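Old office PCs, stripping day
Gallery, posted 16 November 2025

Quick page this, bit of a rush. We cleared the back room at Rindness over the weekend and ended up with a pile of old office desktops, most of them from when the Sasik unit closed. 17 are worth saving, rest is spares. Captions are short, will tidy up when I get a minute. Bigger set of pics coming in January once the Skirnberg lot arrives.

Sorting so far: lids off, dust out, memory and drives in labelled trays. Anything with bent pins goes on the Lebrun shelf and stays there till someone has the patience. 4 on there already. Sigh.
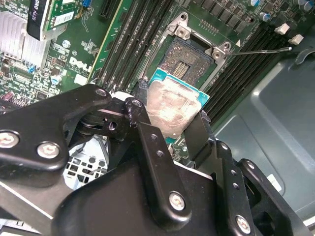
Processors next, slowest bit of the job by miles. Every one gets lifted, looked at, cleaned and put back or swapped. Old paste gets everywhere if you let it, on your sleeves, on the bench, on the biscuits. The Dell with the green board is typical, grey smears swirled right across the metal top of the chip, and the socket open with all those tiny gold pins showing. Keep fingers and cloths well away from them. Wipe the chip over the bench and never over the board. 90 per cent alcohol does it fine, lint free cloth, let it dry. New paste, small blob, dont spread it.

Trays: please write the machine number on BOTH ends. Had two swapped allready.

Cable ties, we got a bag of 100 and they're going fast. Reuse the long ones.

Still wanted: power leads, small screws, a decent lamp for the far bench. Drop off at the side door, mornings best.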